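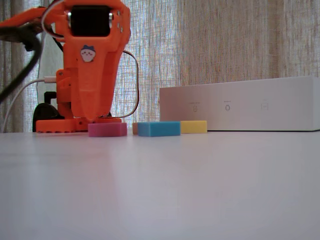 ovidiu_b: I would keep the sourdough starter on the counter for the whole first month, whatever the jar label tells you. Mine went into the fridge after a week and it sulked until May. Flour, water, patience, and leave it where you'll see it every morning.

Skorklow Home Bakers › Starters and Levain › New starter, no rise after the first burst

Mugo wrote:
Thanks Ovidiu, that's more or less what my aunt said too, only with more sighing. For anybody coming in now, my first post got eaten when the forum moved over, so let me tell it again. I mixed whole rye and tap water, it went crazy on the second morning and climbed right up the jar, and I was so proud I sent pictures to my entire family. Then nothing! A few bubbles on top, a smell like nail polish remover, and a layer of gray liquid. I've been feeding it once a day, equal weights, and pouring off the liquid. The kitchen is on the cold side because we heat the front room and let the rest of the house look after itself. Do I throw it out and begin again, or do I keep going?

Florin Sima wrote:
Please don't throw it out, Mugo. That big burst early on is usually bacteria having a party before the yeast gets established, and the quiet stretch afterward catches almost everyone. The nail polish smell means it's hungry. I'd feed it twice a day for a while, and I'd keep back less of the old starter each time — a spoonful is plenty. My own went flat for so long that my wife began calling it "the wallpaper paste," and now it raises two loaves every weekend without any complaint from either of them.

And stir the liquid back in or pour it off, whichever you like. I've done both over the years and never tasted a difference.

caditgate wrote:
I'll disagree with Florin a little, in a friendly way. Twice a day in a cold kitchen can be too much. If the yeast hasn't caught up with the last meal, all you're doing is thinning it out. When I lived in a drafty old place I fed once a day at most, sometimes skipped, and just waited for some bubbles before I gave it more. Warmth did more for me than any schedule. Oven off, light on, jar inside, and a note taped to the oven door so you don't preheat it. (Ask me how I learned about the note.)
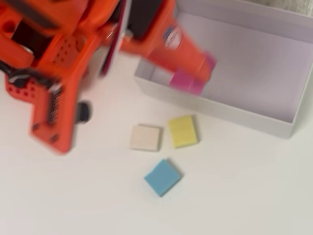
Things to try, in the order I'd try them

Stiltamura wrote:
I put this list together for another thread and I'm bringing it over here, with a few additions, as I think Mugo's case fits it nicely.

1. Find a warmer spot before you change anything else. On top of the fridge works in many kitchens, and so does a cooler with a jar of hot water next to the starter.

2. Make it thicker. People get so worried about bubbles that they don't notice they're feeding soup, and a soup can't hold a rise even when the yeast is doing fine. It should be like a stiff muffin batter.

3. Let your tap water sit out overnight if it smells like a swimming pool. I know opinions differ on this one.

4. Put a rubber band around the jar at the level of the starter right after feeding. Mine peaked in the middle of the night for ages and I was sure it was dead, when I'd simply been asleep for the good part!

5. Give it time. My first one needed the better part of three weeks, and my grandmother's method, which was a bowl and a dish towel and not looking at it, took longer than that.

On the feeding question I come down between Florin and Caditgate. Once a day until you see life, then twice.
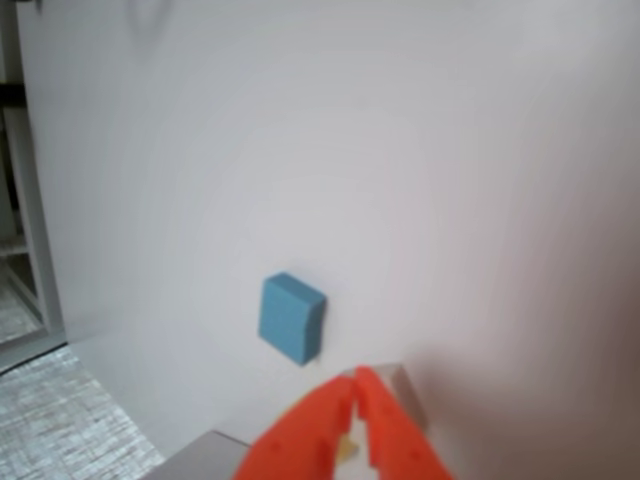 Florin Sima replied that he could live with that, though he still thinks a hungry starter ought to be fed, and that in his experience more beginners underfeed than overfeed. He'd also go easy on the rye once things are moving, and mix in some plain bread flour so the rise is easier to see.

Mugo wrote:
You are all so kind, thank you. I've moved the jar on top of the fridge with a rubber band around it, and I've made it a good deal thicker, because yes, it was soup. I'm going with once a day for now — sorry, Florin! What should I do with all the extra in the meantime? I hate putting good flour in the trash.

caditgate wrote:
Pancakes, once the smell settles down. Until then I'd put it in the compost and not feel bad about it.

ovidiu_b wrote:
Crackers! Discard, a little olive oil, salt, whatever seeds are in the cupboard. Spread it as thin as you can and bake until the edges brown. I agree about waiting for the smell to improve, though.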